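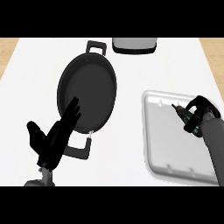

Questions I get about the Virkdale Supper Swap

How do I join?
Send me a message through the contact form and I'll add you to the list. We cook once a month, and the next one's in December.

How much should I make?
Enough for 4 households. I usually do a big batch of curry and freeze whatever doesn't fit in the tubs — my kids live on it!

Do I have to be a good cook?
Gosh, no. My first go was a very gluggy risotto and they still let me run the thing.

What about allergies?
Put every ingredient on the label, please, even the boring ones. If there are nuts in it, ring me first.

Can I bring dessert?
Yes, but as well as a main (sorry, I know, I'd rather bring slice too).

Who do I ask about the roster?
Me — Rodica Chiriac. I'm slow on email but I do get there.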